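Lundix Manipulation Stack: Frequently Asked Questions

What does Lundix do?

Lundix is the software layer that sits between a task description and the joint controllers of a single robot arm. It contains a perception front end, a motion planner, a grasp selector and a small set of command line tools for recording and replaying episodes. It does not include a physics engine. Physics and rendering come from a separate simulator through a bridge, and the same bridge interface is used for real hardware.

What are Branov and Dunne?

Branov is the planner. Dunne is the perception module. They run as separate processes and share nothing except the message schema, so either can be replaced. Several sites run Dunne with their own planner, and this is a supported configuration.

What is the control rate?

The joint controller runs at 1000 Hz. Branov does not plan at that rate. It publishes a trajectory, the controller interpolates it, and a new trajectory can replace the old one at any time as long as the first waypoint is within the joint tolerance of the current state. If it is not, the controller rejects the new trajectory and keeps executing the old one. The rejection is logged at warning level and is easy to miss.

Which arms are supported?

Arms with 6 or 7 joints. For 7-joint arms, Branov picks the elbow position using the redundancy cost in the planner config. The default cost favors staying away from joint limits. If the elbow swings in a way you do not want, raise the posture weight before you touch anything else.

Why does the planner return a path that looks longer than it needs to be?

Usually the collision padding is too large. Padding is applied to every object mesh and to the gripper links, so the two add up in narrow spaces. A tray with low walls is the common case: with the default padding, there may be no valid approach to an object near a wall, and Branov will either come in from a high angle or fail. Set padding per object, not globally. The wall meshes can take a smaller value than the table.

Can I use primitive shapes instead of meshes?

Yes, for collision. Boxes, cylinders and spheres are checked much faster than meshes. An open container should be built from several boxes. A single box closes the opening, and the planner will treat the inside as solid.

Does Dunne handle translucent objects?

Partly. Segmentation from color images is usable on frosted or translucent material if your training set includes it. Depth is another matter – simulated depth returns a clean surface for these objects, and real depth sensors often do not. If you plan to transfer, turn on the depth dropout option for any object tagged as translucent.

Do shadows affect detection?

Yes. A hard shadow edge across a pale floor is a strong gradient, and older Dunne weights will sometimes split one surface into two segments. Current weights are trained with randomized light direction. If you still see split segments, check that the shadow flag is on in your render config. It is off by default in the fast profile.

How many camera views do I need?

Dunne accepts 3 camera streams per arm. It will run on one, but occlusion by the gripper becomes the main source of lost tracks. Each stream needs its own extrinsics file, and a stream mounted on a moving link must also name its parent link. Without a parent link, the view is treated as static and the fused point cloud will smear as the arm moves.

What does the Cirerel scene contain?

Cirerel is the tabletop test scene shipped with the stack: one arm with a two-finger gripper, a wooden surface, a shallow container and small loose objects.

Simulator renders from Cirerel: 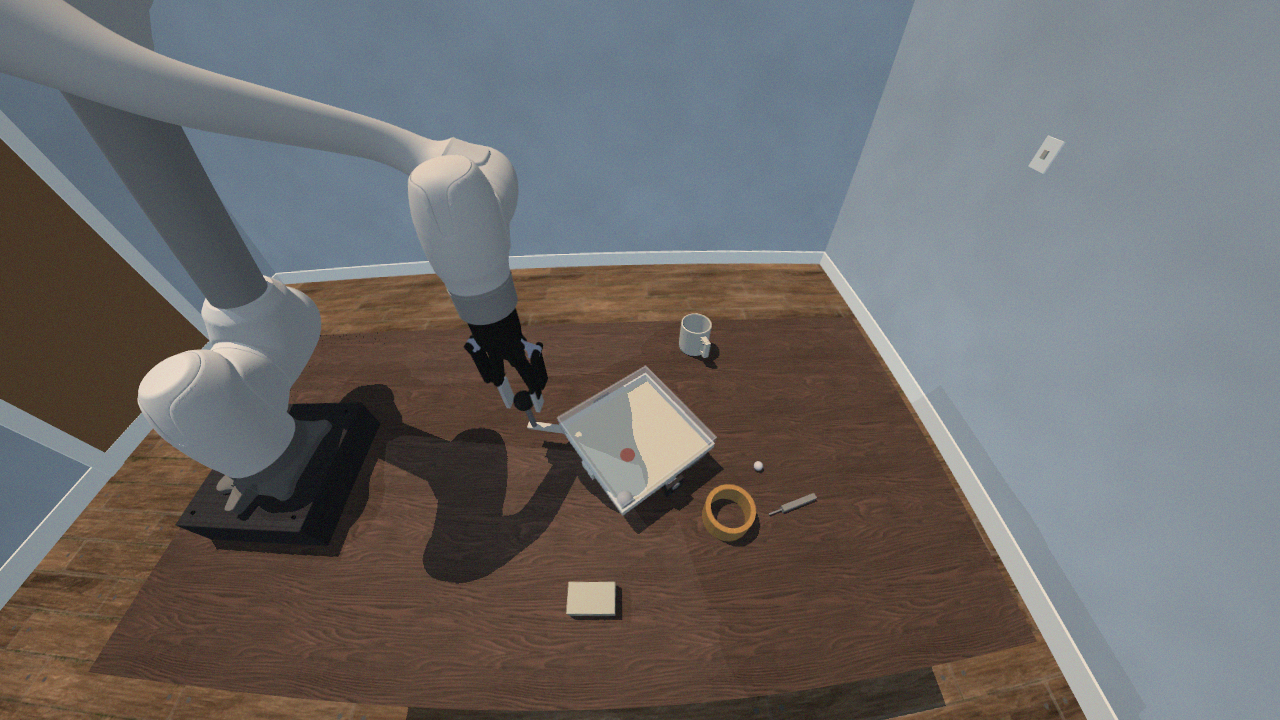
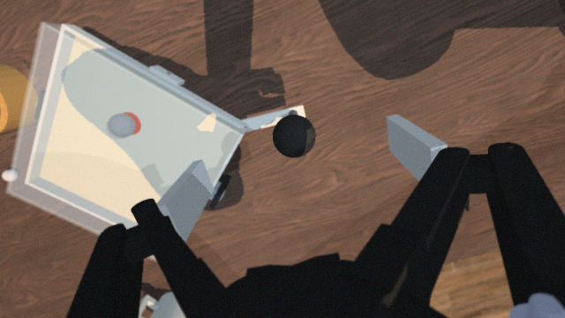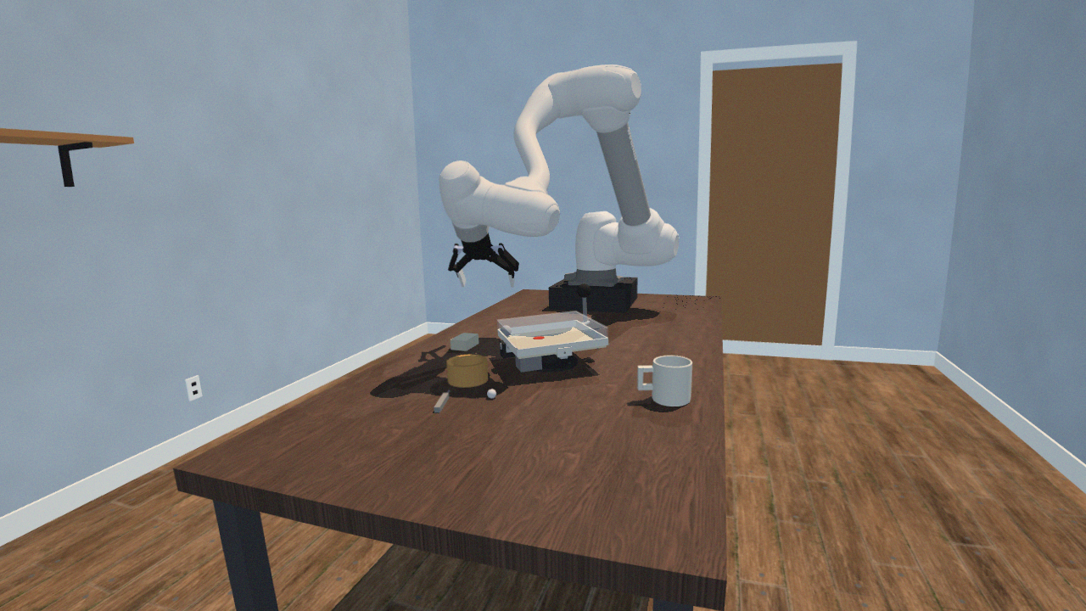
Can I change the object set?

Yes. Objects are listed in the scene file with a mesh, a collision shape, a mass and a friction value. Mass is required. If friction is missing, the loader uses the scene default and prints a notice. Small spheres need rolling friction as well, or they will drift for the whole episode and the settle check will time out.

What is the settle check?

Before an episode starts, the simulator steps until all object velocities fall below a threshold. If they do not, the episode is discarded and the seed is written to the log. A high discard rate almost always points to overlapping collision shapes at spawn.

Are replays deterministic?

On the same machine with the same build, yes. Across different GPUs, rendering can differ in the low bits, and a detection close to the confidence threshold may flip. For regression tests, replay from recorded joint states and recorded detections – the replay tool has a flag for each.

Where do I report a planner failure?

Attach the episode log, the scene file and the planner config to an issue in the Branov tracker. Screenshots alone are not enough to reproduce a failure. Reports without a seed are closed after one reminder.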